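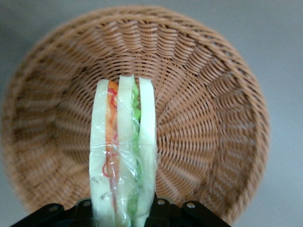 Section 4. Getting your card reader ready for the snack counter

Okay, you've got the Preltel reader out of its box and charged (if you haven't, go back to Section 3, I'll wait). Now for the part I like best, which is making it talk to the Vetinar app on your tablet. I set mine up on the counter at our Plavport shop before opening, and I'd suggest you pick a quiet time too, so you can try a few fake sales without a line forming!

Pairing the reader

1. Turn on Bluetooth on the tablet, but don't pair anything from the tablet's own settings screen. I did it that way the first time and the app couldn't see the reader at all until I made the tablet forget it.

2. Open Vetinar and tap the gear in the top corner, then Hardware, then Add Reader.

3. Hold the reader's side button for 7 seconds. You'll hear two short beeps. One long beep means you've turned it off, so just switch it back on and try again.

4. Type in the pairing code. Every reader ships with 1797, and you'll be asked to choose a new one right after. Please do choose a new one, and write it somewhere that isn't a sticky note on the reader.

5. Wait for the blue bar to fill up. It may sit still near the end for a bit, and mine always does. Leave it alone until you see Connected.

CAUTION: Keep the reader plugged in if it offers you an update during pairing. If the battery runs out halfway through an update, you'll have to do the full reset in Section 9, and it wipes your saved settings.

Adding your items

You can type your items in one by one or bring in a spreadsheet. I typed mine, all 38 of them, with a cup of tea and the radio on, and I'd still do it that way for a small counter. Anything over 70 items and I'd go for the spreadsheet.

6. Tap Items, then New. Give it a short name, the kind you'd shout across a room. Long names get chopped on the receipt.

7. Put in the price before tax. Vetinar adds the tax on its own once you've filled in your address under Store Details.

8. Pick a color for the button. I make drinks blue, cold food green and hot food red, and my fingers know where to go now without me thinking about it.

9. Tap Save, and then check the item shows up on the Sell screen. If it doesn't, the Visible switch is probably off.

NOTE: If you sell the same thing in two sizes, make it one item with two sizes under Options. I had small and large soup as separate items for months and the reports were a mess. Anqi Fang, who shares the counter with me, finally sat down and merged them all one evening in March.
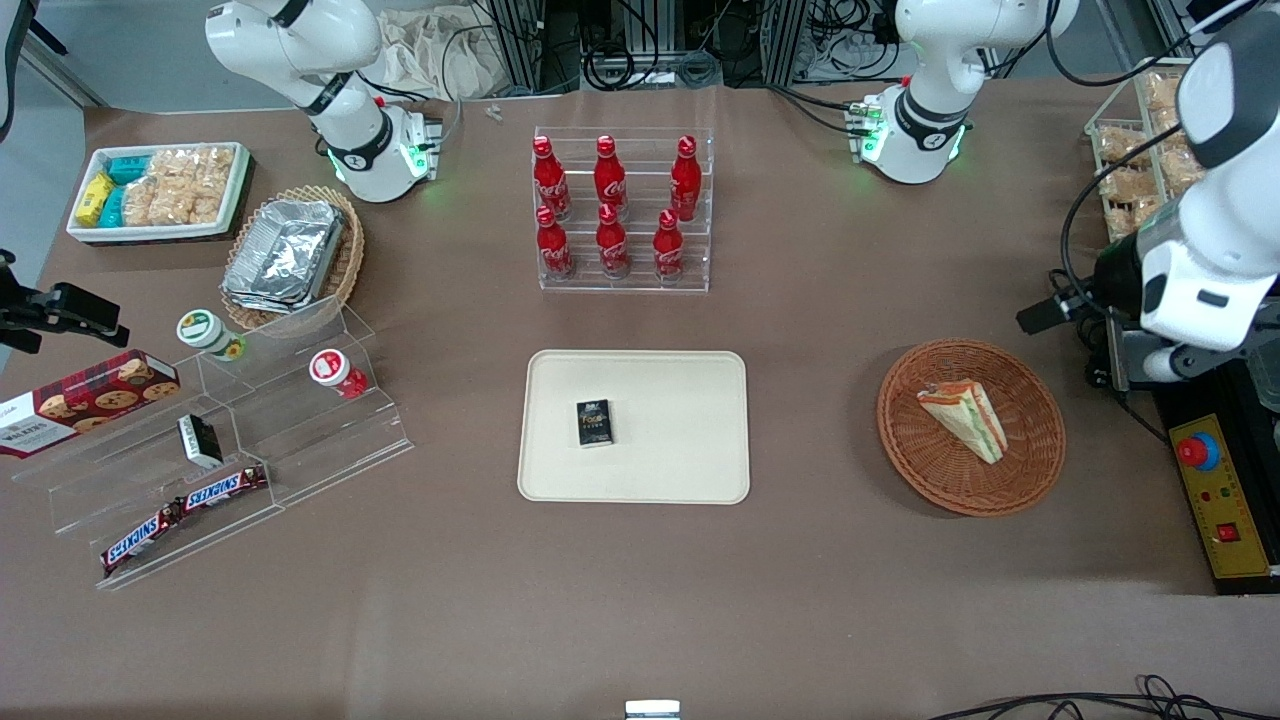

Once your items are in, drag the buttons around until the order suits you. I keep my best sellers along the bottom row because my thumb rests there. You can have a second page for the slow movers, and swiping between the two is quick enough.

Connecting the receipt printer

You can skip this part if you only send receipts by text or email. We use a Xiong printer because plenty of our regulars still like paper.

10. Load the roll so the paper comes off the bottom, with the shiny side facing up. If your test receipt comes out blank, the roll is in backwards.

11. Plug the printer into the tablet dock, not the reader. The plug fits both (annoying, I know) but the reader's port is only for charging.

12. Go to Hardware, then Printers, and tap Test Print.

CAUTION: The print head gets hot after a long run of receipts. Let it cool down before you change the roll.

Your first test sale

13. Turn on Practice Mode at the bottom of the gear menu. The top of the screen goes orange so you can't forget it's on.

14. Ring up two or three items, take one off, and add a discount. Get it wrong on purpose, too, and practice backing out!

15. Tap Charge and hold your card over the reader. No money moves in Practice Mode.

16. Turn Practice Mode off before you open. I now have a reminder on my phone for 7:30 a.m. that says ORANGE BAR?

If the test sale won't go through, look at the troubleshooting table in Section 8 before you call anyone. Refunds are next, in Section 5.

Poonam Tripathi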